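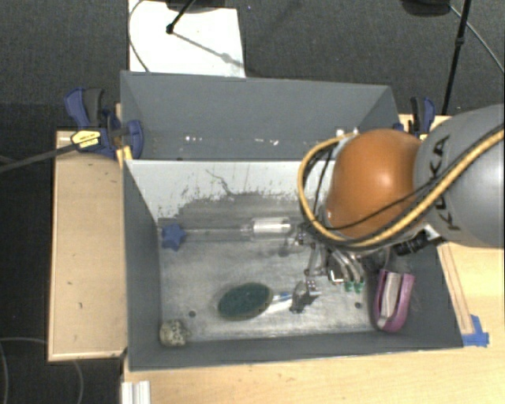

**Teilnehmende gesucht für eine Studie zum Greifen aus der Kiste (Projekt Skaltis)**

Die Arbeitsgruppe Manipulation bei Stolwood sucht Personen, die uns beim Bewerten und Vorführen von Greifbewegungen unterstützen. Vorkenntnisse in Robotik sind nicht nötig.

**Worum es geht**

Unser Verfahren wählt Griffpunkte für Gegenstände, die es vorher nicht gelernt hat. In der ersten Versuchsreihe im Februar haben wir 549 Greifversuche durchgeführt, davon waren 484 erfolgreich. Die meisten Fehler entstanden bei durchsichtigen Teilen und bei Gegenständen, die dicht an der Kistenwand liegen. Genau diese Fälle möchten wir nun mit menschlichen Entscheidungen vergleichen: Wo würden Sie zugreifen, und in welcher Reihenfolge würden Sie die Kiste leeren?

**Ihre Aufgabe**

- Sie sehen am Bildschirm 172 Anordnungen und markieren jeweils den Griffpunkt, den Sie wählen würden.
- Danach führen Sie am Arbeitsplatz einige Griffe mit einer Handzange vor. Der Roboterarm ist während dieser Zeit ausgeschaltet.
- Zum Schluss folgt ein kurzes Gespräch über schwierige Fälle.

**Voraussetzungen**

- Alter ab 18 Jahren
- normales oder korrigiertes Sehvermögen, keine Farbfehlsichtigkeit
- Deutsch oder Englisch – beide Sprachen sind für uns gleich gut

Ein Termin dauert zwei Stunden und findet in unserem Labor im Gebäude Grotness statt. Eine Aufwandsentschädigung wird am Ende des Termins bezahlt. Ihre Angaben werden ohne Namen gespeichert, und Sie können die Teilnahme jederzeit ohne Begründung beenden.

**Anmeldung**

Bitte melden Sie sich bis zum 5. Juni 2021 bei Nandini Nambiar an, mit zwei möglichen Terminen. Fragen zum Verfahren selbst beantwortet Ravindran Thampi gerne, auch telefonisch über das Sekretariat der Arbeitsgruppe.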